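Snack Shelf Sanity: Tips for a Treat Corner That Doesn't Slide Into Chaos
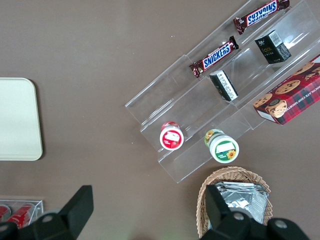
Tiered stand for the small stuff, wicker basket for the foil packets, a clear bin for the red cans.

Posted April 2022 in Kitchen & Pantry

Every house has a snack spot. Some people plan theirs. The rest of us have a drawer that won't open all the way due to a granola bar standing on its end. I ran the drawer system for years and can report that it mostly stored crumbs.

What finally fixed mine was a clear acrylic tiered stand, the kind stores use to sell nail polish. Mine came from Primska, item 2193, and I bought it thinking it was bigger. Measure first. I say this as a person who owns a tape measure and did not use it.

Loading the tiers

Candy bars go up top and toward the back. They're flat, they don't roll, and a short person has to make some effort to get at them. I count myself among the short people.

Jars belong on the lowest step. A jar up high is a jar you will one day meet on the floor. Down low you also see the lids from above, so pick lids you can tell apart at a glance. If your lids all match, put a strip of masking tape on each and write what's inside. "Misc." is not what's inside.

Small boxes can take the middle. They tip over. Let them. I spent a whole August standing mine back up every morning and have nothing to show for it.

A flat cookie box is the problem child. Shortbread in particular comes in packaging built for a coffee table. Set it low and to one side, and check that it isn't hanging over the edge far enough for a passing sleeve to catch it. Once the box is half empty, move the cookies to a tin and recycle the thing.

Foil packets

Anything in a slippery foil packet wants a basket. Packets on an acrylic shelf will travel. Stack them in wicker, stop when the pile reaches the rim, and keep the overflow in the pantry. Line the basket with a napkin if the weave snags; the cheap ones do.

Cans

Lay cans on their sides in a clear bin with a front wall. Keep to one layer unless you enjoy avalanches. Drukuvia sells a bin with a little ramp so the cans roll forward as you take them. I've got one and it works on the days it feels like it.

The tray

Keep a plain tray next to everything else. Wrappers, change, the clip from the chip bag, the one earring. Rounded corners wipe out faster than square ones. Empty it on trash night or it turns into a second drawer.

Cleaning acrylic

Lukewarm water, a drop of dish soap, a soft cloth. No paper towels, which leave fine scratches, and no glass cleaner with ammonia, which can cloud the plastic. I learned about the glass cleaner on my first stand. It is now in the garage holding screws, looking like it needs a nap.

For melted chocolate, put an ice cube in a sandwich bag and hold it on the spot until the chocolate hardens, then push it off with a fingernail. Takes two minutes. Leave the metal scraper in the toolbox.

Restocking

Older stuff to the front, new stuff behind. Read the dates while you're at it. During my last cleanout I threw away more than 20 packets of crackers that had gone soft and one item I'm not going to discuss.

Next up: the spice rack, and why I own three jars of cream of tartar.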